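Progress report, period ending 2019-05-14
Clasdale household textiles study, bedroom strand
Prepared by Ivone Araújo for Daiane Toledo, Westau

Status: on schedule. The written guidance for bedrooms is in second draft. Spending to date is $3,348, all of it against the approved lines for laundry trials and printing. No change to the budget is requested.

Work completed. The section on sorting and folding dark clothes on a made bed has been rewritten after comments from Ionuț Lungu. The earlier draft assumed a table. Most homes on the Luston list fold on the bed, and the draft now starts there.
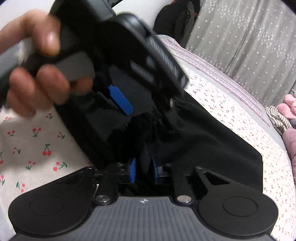
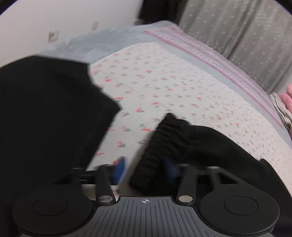
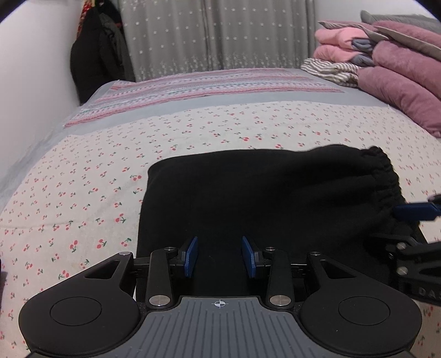 Black fabric and the bed, all four views.

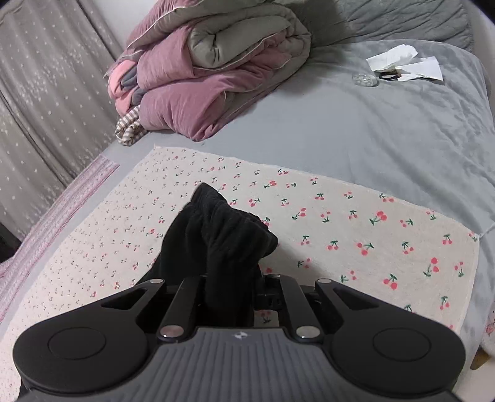 Soft black items remain the slowest group in the folding section. Seams and openings are hard to find by eye, and gathered edges pull the fabric out of square. The draft therefore tells the reader to locate the gathered part first and lay the rest out from it. On a light sheet with a small cherry print, the outline of a black piece reads clearly, and the guidance now recommends a pale surface for dark loads. The text on drawstring pouches is separate - they are to be laid flat with the gathered end to one side, then folded toward it.

Open items. Maiara Brandão has 8 of the 13 care sheets ready for layout. The remaining sheets cover knit blankets, comforters and fitted sheets, and wait on shrinkage results from Costigan. Wording for elastic waistbands is not settled; two versions are in circulation.

Next period. Print run of 100 copies for review in July. Thaís Bragança will collect the comments and send them with the next report.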